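4.2 Keeping the simulated cell in step with the real one

Much of the published work on two-armed tabletop cells treats the simulated copy as a thing that is built once and then trusted. We had our doubts about that, and the upkeep log from the Avundale cell has done little to settle them. The cell has 2 arms, a rack, an open wooden box and a white table. Its simulated copy runs on Fosavow, with the scene files kept in a Graris project folder that anyone in the lab could edit until December. Both halves drift. The real cell drifts when a bolt works loose or a gripper pad wears down. The simulated one drifts when somebody changes a value and forgets to write it down.

The supplier's manual asks for a full check of the real arms every 3,000 cycles. It gives no figure for the simulated cell, presumably on the view that software does not wear. We set our own interval at 344 runs, for no better reason than that this was the length of the first batch to finish without a fault. Readers should not take it as a recommended value. A shorter interval may well have caught more, and we did not test one.

Each check had four steps. The arms were sent to their parked pose and the joint readings compared with the stored ones. The rack was measured against the near edge of the table at both ends. The box position was read back from the scene file and compared with a tape measurement on the bench. Last, a still was rendered from the working camera and looked over by a person before any new run was started.

The first three steps are the ones that yield numbers, and they are the ones a reviewer will ask for. We are less convinced of their worth. A joint reading can agree with its stored value when both are wrong, and this happened to us after the left arm was remounted: the new offset was copied into the scene file and into the reference sheet from the same mistaken note. The comparison passed for the rest of that batch.

The render step was added late and was thought a bit of a chore. It earned its place mainly through lighting. Our grasp detector, Cuesta, had been tuned on scenes with a weak overhead light, and an update to the scene file put back a stronger one. No geometry had moved, so nothing in the first three steps could have flagged the change. Arm shadows fell across the part of the table where objects are normally set down, and a detector that works from colour and edges has no particular reason to ignore them. Figure 4 gives an idea of how much of the bare surface they can take up.
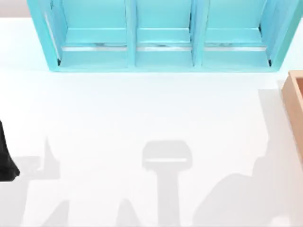 Figure 4. Simulated cell with no loose objects on the table. The shadows of the arms and grippers cross the lower half; the rack and part of the wooden box are at the top and right.

It would be easy to claim from this that shadows explain the poor grasp results reported in Section 3. We don't think the evidence goes that far. The light was corrected in the same edit as the left arm offset, so the two effects cannot be pulled apart, and the runs needed to separate them were not done. What the log does support is narrower. A cell can pass every numeric check we had and still present the detector with a view it was never tuned for.

Two changes have been kept since. Light settings are now stored beside the joint offsets and compared in the same pass, and the empty-table render is saved with each batch so that a later reader can look at it without rebuilding the scene. Neither is clever. The second depends on a person paying attention to a dull picture, and we have no measure of how long that attention lasts once the checks become routine.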